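# Zumik Picture Box, after one month of use

I bought this box in July from the Valtance shop in Camham, and I paid more than I planned. I want to write what I think while it is still fresh.
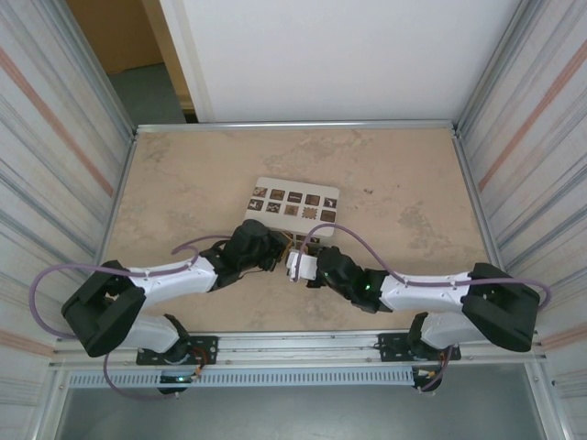 *The Zumik box, top side, with its two rows of five pictures.*

First, the shape. The corners are rounded, and I like this very much because my old box had sharp ones and I scratched my hand on it two times. The off-white color is calm and goes well with the small pictures, which are mostly dark brown and black. One of them, in the lower row, is more reddish, and it is my favorite.

Now the less good side. The pictures are small. One in the upper row has a thin line of pale lettering and I can not read it, even with my glasses. If you buy it as a present for an older person, please think about this. I would prefer fewer pictures and bigger ones.

I keep postcards in it. It took 171 of them, and after this the lid did not want to close well. The shop page said nothing about capacity, so I hope this number helps somebody. The lid was stiff for the first 16 days and then became easier.

I also looked at the Bainbridge box, which costs 20 percent less. It is plain on top and the lid is thinner. For a shelf where people see it, I would still take the Zumik.

My rating is four stars from five. The missing star is for the small lettering.

Written August 6, 2020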